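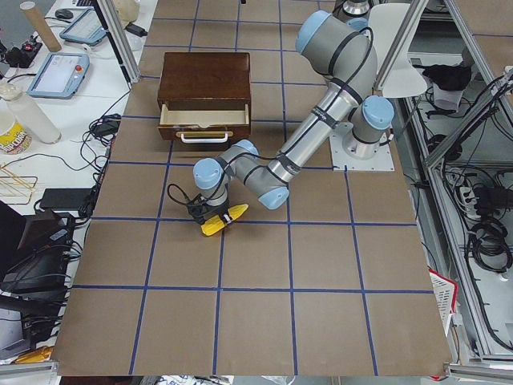
Corn in the gripper, cables strapped down along the arm.

Cable straps first, always! I used to leave slack at the wrist because it looked kinder to the wires, and then the last joint would turn and snag the whole loop. Now I strap along each link, leave a little play at the joints, and run the arm through its widest reach at crawl speed before I trust it.

Next, the base bolts. I go over them every 2 weeks (more often if we've been running fast), and I put a paint pen line across each bolt head so I can spot one that's crept.

For the table, brown paper and blue tape. When a square gets scruffy I patch just that square, and the grid stays put. Kergate sells a fancy mat, but I like my paper.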